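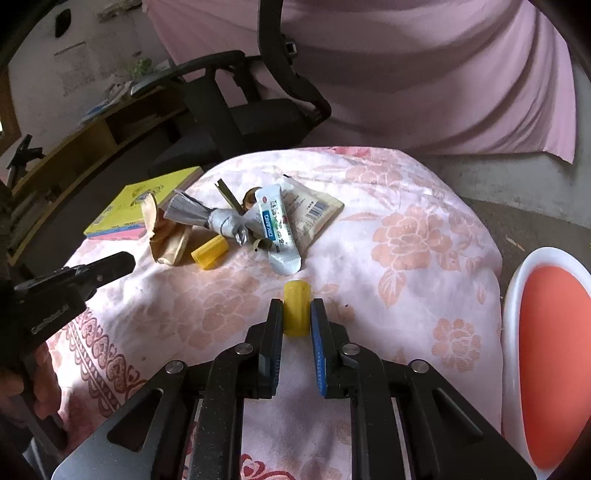
Letholm wrote back that the ribbed pads are a wear item and that we should plan on replacing them in March if the grippers stay in daily use. No price given. I have asked for one in writing.

Sun 8 February

Hosadeck hand-held gripper, trial kit, day 3. Supplier: Letholm. The competing offer from Chauvin is still only a data sheet.

Task today: pick and release of small household items on cloth. Yellow cylindrical piece, held upright between the fingertips, 200 cycles planned. Stopped at 17 to retighten a pivot — play in the outer joint, same side as on day 2. Resumed, finished the set, no further play by hand check.

Notes:
Pads grip the faintly ridged cylinder well at low squeeze. The cloth bunches if the tips come in too low.
Squeeze tube: fine across the body, poor at the crimped end.
Flat packet: 2 drops. Needs a thinner tip. Ask whether the Plultulent tip set fits this linkage.
Handle gets tiring before the mechanism does.

Service plan as quoted covers linkages and pins, excludes pads. I would not sign until that is changed or the pads are priced separately.

To do: log joint play before and after each set, repeat the packet with the cloth taped down.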